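The Ferry Would Have Been Quicker

Angeliki Tzavaras

3/7/21

There is a kind of travel article I have stopped being able to read. It begins with the writer arriving somewhere by a slow and uncomfortable method, and by the third paragraph the discomfort has turned out to be good for them. The bus had no springs. A woman shared her boiled eggs. The writer looked out at the hills and understood something about her grandfather.

I've written two of these myself, so I feel entitled to complain.

My family comes from Vakska, which you will not have heard of, and which my cousins there call "the village" even though it has a bank and a roundabout. I was born in Toverville, which has two roundabouts. Between them lie a pair of oceans' worth of airline sandwiches and, at the far end, 86 kilometres of road that my father described all through my childhood as "a bit winding". He left in a February, at nineteen, and didn't go back for 40 years. When he finally did, he was carsick before the first bend.

Those of us with a village somewhere are expected to go back to it, and we are expected to go back in a particular mood. You board the plane at one end as a person who works in payroll. You're meant to get off at the other as a returning branch of the tree. Everybody on the flight is in on it. Strangers ask which side of the valley your people are from, and if you get it wrong they correct you. The man beside me on my last trip knew more about my great-aunt's property dispute than I did, and he favoured the other party.

I don't mind any of that. I rather like it, for the first six hours. What I object to is the idea that the journey owes us a revelation, and that if we come home without one we have somehow done it badly.
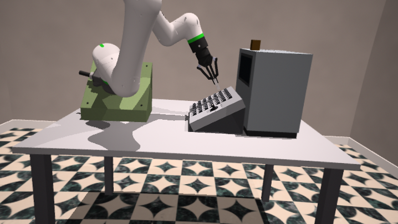 My cousin Anghel has views on this. He has lived in Vakska all his life and has met a great many returning branches. They come in summer, he says, and they want to see the house. So he walks them to the house. It has been re-roofed and painted the colour of a throat lozenge, and the people who live in it now are called something else entirely and would like to finish their lunch. The visitors stand at the gate and their eyes fill. Then they ask Anghel whether there's anywhere to charge a phone.

He isn't unkind about it. He just finds it odd that people will cross the world to have a feeling about a wall and not ask him a single question about his job. (He does the bookings for a coach company called Zurneo, and if you ask him about it you'll be there until dark. I recommend it. The quarrel over the parking bay alone is worth the airfare.)

The old letters my father kept are much the same, when I read them now without the violins on. There's almost nothing in them about the homeland. They are about the price of a fridge. They are about who has borrowed a ladder and whether he can be trusted with it. One of them, four pages long, concerns a neighbour's goat, and my father read it aloud at the kitchen table with his glasses pushed up and had to stop twice. I thought at the time he was moved by the distance. He was laughing. He'd known the goat's owner.

That, I think, is what gets lost when we dress these trips up as pilgrimages. We go looking for the place our parents left, and we're so busy being solemn at it that we miss the place that's there, which has gone on having parking disputes without us. The sign on the way into Vakska gives the population as 1,414. I have been introduced to 15 of them, at most, and every one of those is related to me. It's a poor effort for someone who claims to be from there.

I'm not arguing against going. Go, by all means. Take the slow road if you have a strong stomach and an interest in other people's boiled eggs. But there is a ferry that does the coastal half of the trip in a fraction of the time, with a bar and clean toilets, and your cousins take it whenever they can. They'd be baffled to learn that you turned it down on behalf of your ancestors — who, as far as I can tell from the letters, would have paid good money for it.

I'm booked to go again once the borders allow. I have told Anghel I don't need to see the house. He has asked me to bring him a decent stapler.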